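Recovering From a Stalled Drawer Task
Mapplebeck Service Desk — Operator Procedures
Revised 17th November

Purpose

This page explains how to recover a mobile manipulator that has stopped partway through a drawer task and reported fault 301 (contact force limit). It applies to single-arm units running the Plandby controller at the Gadley site. Operators must have completed the basic safety briefing before carrying out any step below.

What the fault means

Fault 301 is raised when the arm meets more resistance than the task allows. In drawer work the usual causes are a front panel pushed off its line of travel, a runner that binds, or a gripper that has slipped from the edge and is pressing on the panel face. The controller halts the arm and holds it in position. The motors remain powered. A halted arm must be treated as a moving arm until the hold has been released.

Before you approach

Press the nearest emergency stop and confirm that the status light has changed to steady red. Wait five seconds. Approach from the side opposite the arm, and keep hands and feet out of the space between the gripper and the furniture. Check the floor for cables before you step in. Do not lean over the base to reach the drawer.

Inspecting the work area

Record the position of everything before touching it. Note which drawers are open, how the gripper sits in relation to the panel, and what is on top of the cabinet. Items on the top surface matter: a bowl or a bottle may fall if the cabinet is jolted during recovery. Remove them only after the emergency stop has been confirmed. Look also for marks on the drawer fronts and compare them with the last inspection sheet, so that old wear is not reported as new damage.

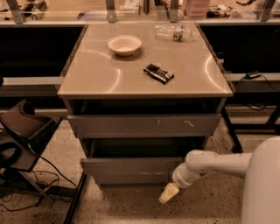 One operator at Gadley has asked that the lower drawer always be closed by hand before the arm is moved, on the grounds that an open panel leaves the gripper too little room to retreat. The Service Desk does not support this as a general rule. If the gripper is touching the panel or is hooked over its edge, pushing the drawer can load the wrist and cause a second fault on restart. Close the drawer first only when there is a clear gap on all sides of the gripper.

Releasing the arm

1. At the operator console, open the Recovery menu and select Guided Release.
2. Set the speed limit to 5 percent. Do not use the default value of 100.
3. Reset the emergency stop. Stand clear and keep one hand on the enabling switch.
4. Jog the gripper straight back from the panel, up to 7 centimeters. Do not rotate the wrist during this move.
5. Raise the arm until it is above the level of the cabinet top, then send it to the park position.
6. Press the emergency stop again before handling the drawers.

If the arm does not move at step 4, stop at once. Leave the unit as it is, put up the barrier, and call the Service Desk. Forcing the joint by hand has damaged two wrist units since January.

Checking the drawers

Pull each drawer through its full travel by hand. It should move evenly and without a catch. If it binds, clean the runners and apply Fluronon dry lubricant — a light coat only. Wipe any excess from the front panel, as a slick surface makes a gripper slip more likely. Confirm that the cabinet stands square to the task markers.

Returning to service

Clear the fault, run one open-and-close cycle on each drawer at reduced speed, and remain at the console throughout. If fault 301 appears again, take the unit out of service and attach the controller log to your report. Reports are due before the end of the shift in which the fault occurred.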